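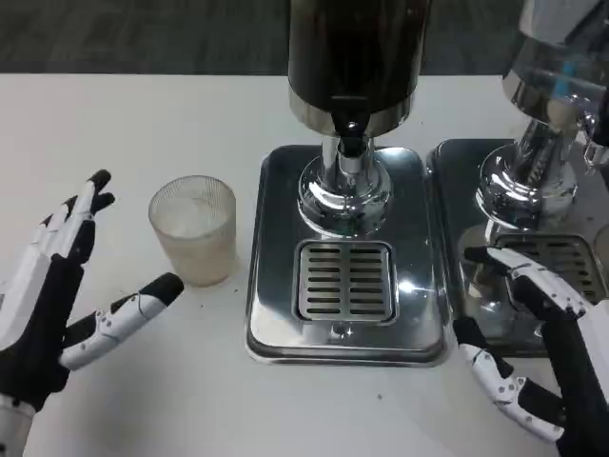 Figure 3. Pedestal-type beverage dispensers on a white tabletop, with a frosted glass cup at left. The tap and drip tray are typical of the self-service stations discussed in Section 4.2.

4.2 Where guests stop and talk

The most exciting pattern in our hotel material has to do with breakfast, and in particular with the drinks. When we started sorting the 2,924 guest comments collected from the four properties (Plerkilness, Lenevel, Fiore and Grultiner), we expected beds, noise and price to crowd out everything else. They did lead the list. But comments on breakfast were longer, warmer and far more detailed than comments on any other part of the stay, and a surprising share of them dealt with juice, milk and cold coffee.

Guests wrote about drinks in terms of place. They remembered where the dispensers stood, whether there was room to put down a plate, and who they met while waiting. One Lenevel guest described a conversation with a retired couple that began over the last clean glass and ended with a shared taxi to the lake. A Fiore guest complained at length that the juice had been moved next to the toaster, "so now everyone is in everyone's way and no one says good morning." We love this comment, and it fits well with the idea that a short, comfortable wait gives strangers a reason to speak.

Layout seems to matter a great deal here. At Plerkilness, the drinks stand on a table of their own that can be reached from both sides. At Grultiner they share a counter with bread and cereal, and people line up in one direction. Comments from Plerkilness mention other guests much more often, and the tone is friendlier. Grultiner guests tend to write about speed, and several praise the hotel for getting them out the door early.

The type of dispenser plays a part as well. A tap with a small lever fills a glass slowly enough for a few words to be exchanged, while a push-button machine asks the guest to watch a display. The drip tray has its own place in the comments, mostly from parents, who mention spills with real relief when there is something to catch them. Interviews with breakfast staff, carried out by Songül Akyol in June, support this reading. Staff at two of the hotels said that they could tell from the sound of the room whether the drinks table had been set up well – a claim we would very much like to test with sound recordings.

Some caution is needed. Guests who leave long comments may be more talkative people to begin with, and Plerkilness draws more families than the other three hotels. We also have no comments from guests who skipped breakfast. Even so, the contrast between the separate table and the shared counter held up when we looked only at solo travelers, a group we had thought would care least about company in the morning.

Section 4.3 turns to seating, where the picture is more mixed and the differences between the hotels are smaller.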